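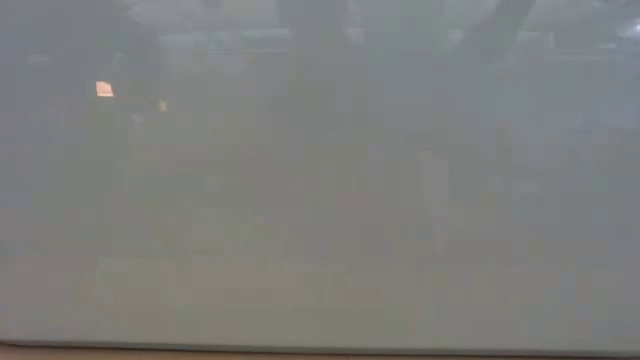
Gaven held its open day on a Sunday in July, and I went to see the Grusari, a tabletop arm they sell to small repair shops for handling flat panels. The pitch is that it copes with shiny surfaces, the kind that confuse cheaper systems. Fair enough, I thought, let's see it. The gray panel on the bench was a decent choice for that: glossy enough to throw back blurry reflections along its top half, with one orange-pink patch on the left that would catch anyone's eye, and much plainer lower down. If you want to know whether a machine can tell a surface from what is bouncing off it, a panel like that is a reasonable place to start.

I watched 2 runs. In the first, the arm found the near edge, paused for longer than I liked, and lifted cleanly. In the second it stopped short and the operator restarted it from a laptop. I asked what had gone wrong and was told the lighting in the hall was "not typical." Repair shops don't have typical lighting either.

The brochure claims 1,539 lifts without a drop. I asked what kind of panels, and how many restarts were left out of that number. The answer to the first question was "mixed." I didn't get an answer to the second. I'd also like to know who did the counting.

Setup looked easy, I'll give them that. The teaching software, Ukero, has large buttons and plain menus, and a visitor with no training had the arm moving in the time it took me to drink a coffee. The motion is quiet. The base is heavy and stays put.

The price on the day was $1,000 for the starter kit, plus $600 a year for Ukero — and the arm won't run without it. The older Lindqvist unit in our shop has no subscription, and it handles matte panels well enough, though it is hopeless with gloss.

I wouldn't order one yet. Gaven offers a trial loan, and I've asked for one with our own panels, under our own lights, restarts included in the count.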